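Losonon tabletop scene pack for simulated manipulation: review after one month of use
Posted December 22, 2021

Losonon is a scene and evaluation pack for testing grasping policies in a physics simulator. It sits on top of Bindbridge, which handles the messages between policy and simulator, and it promises results that rank policies in the same order as a real arm would. I have used it for a month on a single workstation to compare two versions of our grasp policy, both trained by Szabolcs Kun on the same demonstrations.

Installation is ordinary. The scenes load without editing, the arm model behaves sensibly at its joint limits, and the reset function puts every object back where the seed says it should be. The last point sounds minor, but I have used packs in which it did not hold, and no figure taken from them could be trusted.

The scenes are better than the word "tabletop" suggests. The one I ran most has the arm on a dark pedestal in front of a beige sofa, with the objects laid out on the seat.
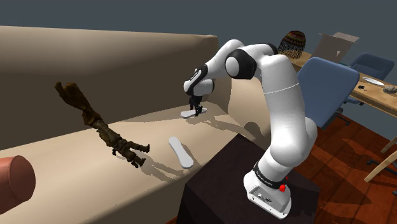 Each run draws a fresh starting pose for the target objects within limits set in a text file. I left the limits at their defaults for the first 600 runs and widened the rotation range for the rest, for 3000 runs in total. Policy A and policy B were given identical seeds.

The method behind the scoring is the interesting part. Losonon does not report a bare success rate. It runs each starting pose several times with small changes to friction, mass and lighting, then reports how often the outcome flips. A pose that succeeds every time and a pose that succeeds half the time are kept apart in the output. Casimiro Paredes, who wrote the scoring module, calls this the flip rate in the manual, and I found it more useful than the headline number. Our two policies were level on success with the default limits. On flip rate B was clearly steadier, and once the rotation range was widened it also pulled ahead on success.

Lighting changes mattered more than I had expected. Policy A takes its input from the wrist view only, and there the shadow edges come out blocky, with steps and notches along the boundary between lit and shaded areas. On a pale object with few other features, such an edge is a strong false contour. Switching shadows off brought A much closer to B, which points at the renderer as much as at the policy.
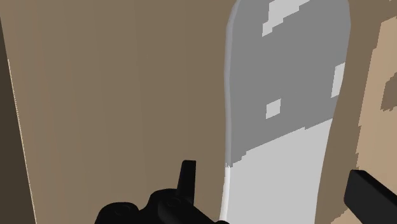

Wrist view with shadows on: a pale object between the two gripper fingers.

The manual mentions a higher shadow resolution, and the setting exists, but it applies to the fixed view and is ignored at the wrist. I reported this and was told to expect a fix in January. Until then, anyone testing a policy that relies on the wrist view should run with shadows both on and off and publish both sets.

Other faults. Contact is too forgiving at the fingertips - an object held by one corner stays held for longer than I would believe on hardware. The log format changed between releases with no converter. Valdovinos, the older pack we were using before, has better contact and much plainer scenes, and its reset is the unreliable one mentioned earlier.

I cannot confirm the ranking claim. We repeated 20 of the starting poses on our own arm and the order of the two policies was the same as in simulation, but with 2 policies and so few poses that is weak evidence.

Recommended for comparing policies against each other. I would not quote its success rates as a forecast for a real arm. The plotting scripts need Flolier installed separately, and the install page leaves that out.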